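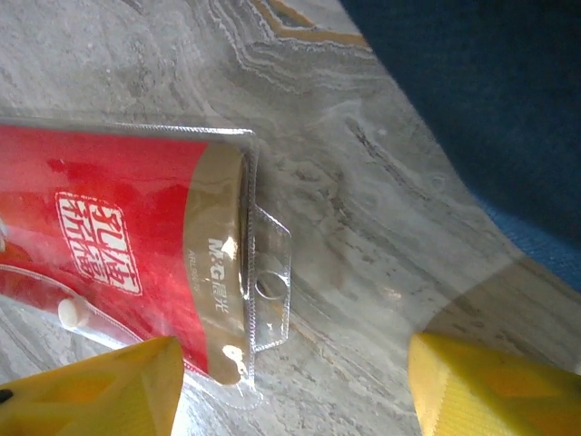
Blister packages are the worst thing I have given to my bench arm, and most of the trouble I had in the workshop this year came from them. I use a small Hirex arm with a two-finger gripper to sort supplies from the bench into bins: pens, blades, glue, sandpaper, small hardware. Boxes go well. Bags go more or less well. A blister is hard on the outside but it gives when you press it, it shines, and it has a flat tab at one end that is much thinner than the rest. On the red M&G package the clear shell bulges over the card, and the tab with the round hole is so transparent that the marble pattern shows through it. A person takes such a thing by the edge and does not think. The arm has to be told.

I write down the tips in the order I learned them, so the first ones come from the fault itself.

What went wrong

In March the arm dropped a pack of knife blades from above the bin. The shell was cracked on one side and two blades came out on the floor. No person was hurt, but I had my hand in the next bin at that moment, and this was my own mistake, more serious than the drop. I stopped the arm and did not use it again until I understood the reason.

I first suspected the motor in the gripper, because it was past 3000 cycles and I had never opened it. I ordered a new one from Barajas and waited for it. The old motor was fine. The new one is still in the drawer.

The real reason was the force setting. I had set the grip at 40 percent for cardboard boxes and left it the same for everything. On a box this is a good value. On a blister the fingers push the plastic in, the controller thinks the object has become smaller, and it closes more. Then the plastic springs back and the pack jumps. Sometimes it jumps a little and stays. Sometimes it goes out like a piece of wet soap.

Tips for gripping

Hold the pack across the edges, where the front shell meets the back. The seam is stiff there. The middle of the bubble is soft and should not carry the load.

Do not let the arm choose the hang tab. Mine did it often, since the tab is the nearest flat thing and looks easy. The tab bends, the pack swings below it, and when the arm turns, everything turns later than the arm. In the Pluter software you can draw a zone where the grip point is not allowed. I draw it over the last part of the pack, and I make it bigger than necessary.

Start with low force and go up. For my packs I finished at a little less than half of the box value. Save it under its own name, for example "blister soft", and do not write over the box setting. I did that once and then the boxes fell.

Switch off "close until stop" for soft objects. Set a fixed opening width instead. You measure the pack with a ruler and take away a small amount.

Lift slowly for the first 40 mm, then wait one second. If the pack wants to slip, it will usually do it there, close to the table, where a fall breaks nothing. After this wait the arm can move at normal speed.

Tips for light and surface

Glare was my second problem. The lamp above the bench made a white spot on the plastic, and the software took the spot for the edge of the object. I tried to make the lamp weaker and this did not help much. Moving it to the side helped a lot. A sheet of baking paper over the lamp is also good, if the lamp is LED and stays cool. With an older hot lamp please do not do this.

A surface with a pattern is more difficult than a plain one. If you work on a stone pattern, wood grain or a tablecloth, put a plain mat under the packs. I use the back side of an old cutting mat. Shiny mats bring the glare back, so take a dull one.

Keep cloths, cushions and sleeves away from the path of the arm. Loose fibers can get between the finger and its joint. I took out a thread with tweezers once and it was longer than my hand.

Cleaning the fingers

Dust from cardboard collects on the finger tips and after some days they slide on plastic. Wipe them with a cloth and a little dish soap in warm water, then dry them well. Alcohol made the pads on my first pair hard and they cracked. The people at Sastow, where I bought the pads, told me the same thing, but after I had already done it.

Look at the pads from the side. If the tip has a flat place, change it. I change both at the same time, even if only one looks bad, because a new one and an old one do not press equally.

Safety, which I should have put first

Keep your hands out of the bins when the arm is moving. Also when it is slow, and also when you only want to fix one small thing.

Put the stop button where your left hand and your right hand can both reach it. Mine was behind the arm, so to stop it I had to reach past it. Now it is screwed to the front edge of the bench.

Do not give blades, glass or pressure cans to the arm. I do them by hand now. It takes about 6 minutes in a week and I do not miss the help.

Put a soft thing in the bottom of each bin. An old towel is enough. A pack which falls on a towel does not crack.

If a pack falls, press stop first and pick it up second. The arm does not know that the pack has fallen and continues to the bin and back, and your head may be in this place.

A short test before each session

Take one pack that you do not care about. Let the arm pick it up, wait, turn it to the left and to the right, and put it down in the same place. Do this several times. Look at the shell after. If you see white lines in the plastic where the fingers were, the force is too high, even if nothing fell.

Write the setting and the result on paper next to the bench. I was lazy with this before the fault in March, and so I could not say when I had last changed the force.

Corrected 10/4/23: in the old version of this page I wrote to hold the pack "by the ends". This was wrong. It should be across the edges, as above.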